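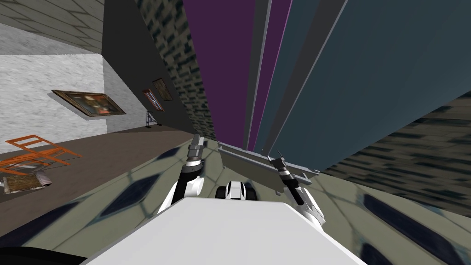

January 30, 2024. Teleop in sim, both arms

Good day on the Bruvar rig! Hervé Lemaire drove first, I took over after lunch, and we now have 23 demos of the two-arm bar task saved under Tornolwood. The new hand controller mapping is so much nicer. You move your wrist, the gripper moves, and you stop thinking about it after a couple of tries.

Settings I ended up liking: translation scale down to 32 percent for the close work, full speed for the approach. Latency to the Wusville server averaged 23 ms, which I can't feel at all.

Still fighting the head view. It tilts a lot when I lean, and then my sense of "up" goes with it. Hervé just follows the wrist view once he's near something and ignores the head view, so I copied him. Big difference on the last stretch, especially with the fingers wide apart and a big flat panel filling most of the view.
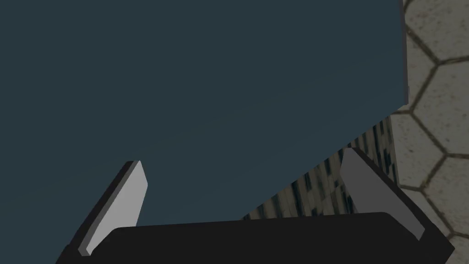
Wrist view, gripper open, nothing held. Teal panel behind the left finger, stone tiles at right.

Episode 666 (ha) has a pause in the middle where I dropped the controller. Trim it, don't toss it, the second half is lovely.

To do: try the Roussel grip preset, ask Hervé for his button layout, rerun the export from 1598 onward with gripper width included.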